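Search this site Enter keywords Go

4.2 Pack weight and the second day

We were delighted by how much the pupils' route diaries gave us once we began reading them side by side. The question was a plain one: does a group that packs lighter walk the second day of a school expedition in better spirits? Both routes started at the Pronby road end. The northern one crossed the shoulder of Jillaren, with 600 metres of climbing on the first day, and the southern one kept to the Stitberg valley, where the climb was only 280 metres but the ground was boggy for long stretches.

We had expected the Jillaren groups to complain more. They didn't! Their diaries are full of weather, views, biscuits and arguments over the map, and sore shoulders hardly come up before the evening. The Stitberg groups wrote about their feet from the first stop onwards, and several gave up on lunch at the planned place because there was nowhere firm to sit. Pack weight mattered on both routes, though in different ways. On the hill it slowed the climb and was then forgotten. In the valley it came back at every ditch and stile.

The most striking pattern, and the one we enjoyed finding most, concerns who did the packing. Groups that laid out their shared kit together the evening before, and agreed who would carry the stove, the tent poles and the food, passed heavy things between them on the second day without being told to. Groups whose kit had been shared out by a teacher seldom swapped anything, even when one walker was plainly struggling. Haslinger (see section 2) found much the same among older walkers in winter, and it is a real pleasure to see it turn up in a December study and in ours.

Spare clothing was the item most often overpacked. Many pupils carried a full second set of everything, plus a large towel, and used very little of it. Diaries from the lighter groups mention one dry set for the tent and one small towel between two.

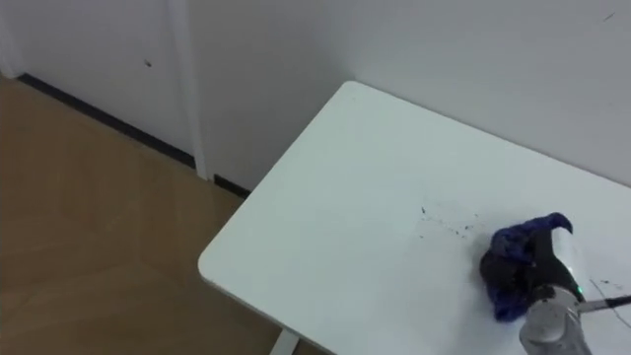
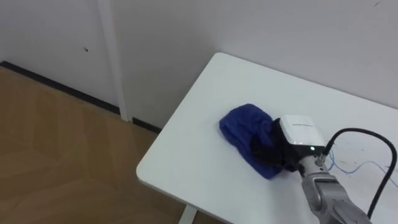
Figure 3. Dark blue cloth, bunched up on a white table.

Last updated: 21st September

Comments

Niall MacKinnon
Very glad to see the packing evening get its due. We let ours sort the stove and tents among themselves and the swapping on day two is just as you describe. Did you ask whether they had walked together before? I'd expect friends to share the load sooner.

Ferdinand Kälin
Good question from Niall, and I would add the path itself. On narrow ground you have to stop the whole line to swap a bag, so perhaps the valley groups had fewer chances. I'd love to read more of the diaries.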